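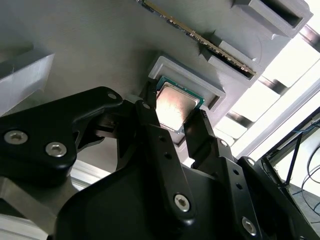
# Gresex Opens Home Computer Reuse Program to All of Vosotstead

VOSOTSTEAD — Starting in February, every household in Vosotstead can apply for a rebuilt desktop computer through the Nurmi Project, and we could not be happier to see it grow. Gresex began Nurmi in the Boneo neighborhood, where 100 families took home a machine in the first year. The new goal is 1000.

Applications are open to renters and homeowners alike, and the form fits on one page (paper copies are at the Boneo branch library). Each computer comes with a monitor, a keyboard, a mouse and 90 days of phone help — evenings included!

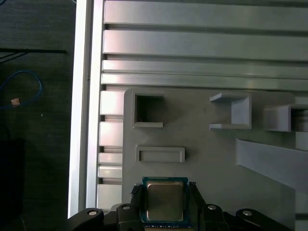
*Desktop processor with its metal heat spreader.*

Donors are a big part of this. Offices and schools can drop off desktops any Monday at the Gresex loading door, with or without hard drives. Drives that do arrive are wiped before anything else is done, and donors can ask for a written record. 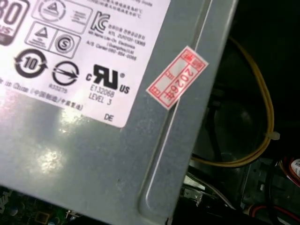
Single parts are welcome too, and this is where home tinkerers can really pitch in. Memory, fans, cables and cases all find a use. If you're bringing a power supply, please leave the specification label on, with its certification marks and any 80 PLUS logo like the one shown here, so it can be matched to the right machine. Laptops and printers can't be accepted yet. 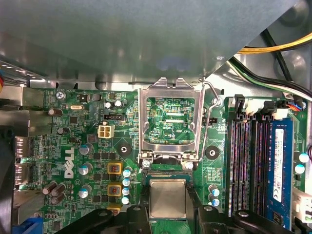 **Leora Vantwell**
Community Programs Manager, Gresex

Free evening classes will run alongside the giveaway in Boneo, covering email, job applications and online school accounts. Families don't need to receive a computer to sign up, and kids are welcome with an adult. Class times will be posted at the library and at the Gresex front desk.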